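Section 6: Checking a simulated room before you trust it

Applies to the Hovent planner, any home layout supplied by Fositz or built by your own team.

A planner that passes in simulation has passed in simulation. The Arkthorpe rules for household trials accept rendered rooms as evidence at Stage 2 only, and we think even that is generous. Work through the steps below before you log a single run.

6.1 Load the room

1. Open the layout and wait for the physics check to finish. A green light means the file loaded. It says nothing about whether the furniture is the right size.
2. Set the view to standing height and turn off all overlays.
3. Save a still with the run sheet. Reviewers will ask for it.

Note: do not accept the supplier's word that a layout is "realistic". Ask what was measured, and with what.

6.2 Look for things the planner may get wrong

4. Go over the open floor first. Small dark objects low against a wall are easily merged into the wall by the mapper, and the rules require each one to be either named or marked as an obstacle. The black rings on the left in the bedroom layout must be marked, whatever your team decides to call them.
5. Check every seat. A chair is often entered as furniture and then forgotten as a surface, so the flat green item on the nearer chair needs its own entry.
6. Check soft surfaces. The long grey stick on the navy sheet must be tested for grip and for roll. If it stays perfectly still under any push, the contact settings are wrong.

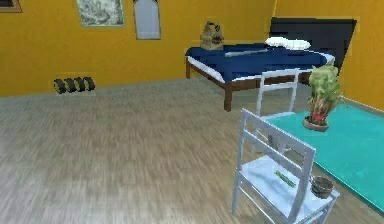

Krishnamoorthy Poduval has objected to step 4 on the grounds that marking unnamed objects as obstacles lets teams dodge the harder job of recognising them. He would fail the run outright. The rule stands for now, but teams that mark more than 2 objects this way in one room must give their reasons in writing.

6.3 Run the checks

7. Run the route from the open floor to the table 14 times, changing the start point each time. Repeats from one start point do not count.
8. Move both chairs out from the table and run the set again.
9. Record every contact, including those the software grades as "light". The grading comes from Bangera's default table and we have never seen the tests behind it.

Caution: never copy speed limits from a simulated room to a real one. Simulated floors do not have loose rugs unless someone put them there, and simulated people do not step backwards without looking.

6.4 Sign-off

10. Two people sign the run sheet. Neither may have built the layout.
11. Write "simulated" on every page, including charts. Results have a way of losing that word between the test room and the sales meeting.
12. Send the sheet to Usha Panicker with the list of marked objects. Sheets with blanks are returned unread.

If the planner fails error check 104 at any point, stop and reload the layout. Do not clear the error and carry on, even if the menu offers it.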